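Can a robot clear the table yet?

Ankit Mathur
29 Aug 2021
I run a small lunch room in Dornedley and we clear up to 90 trays a day. Is there a machine that can pick up a plate, a fork and a tray and put them away? I don't need it to be fast.

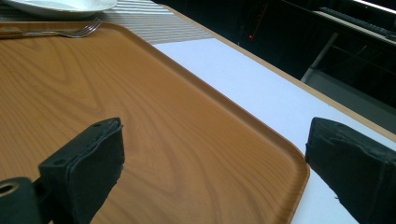 Budget is tight, so used is fine.

Yolandi Molefe
Not at your size. Plates are manageable. Forks are hard, they lie flat and there's little to grip. Our Virkeck arm still needs 2 tries on most of them.

Rampersad
get a cart and a dishwasher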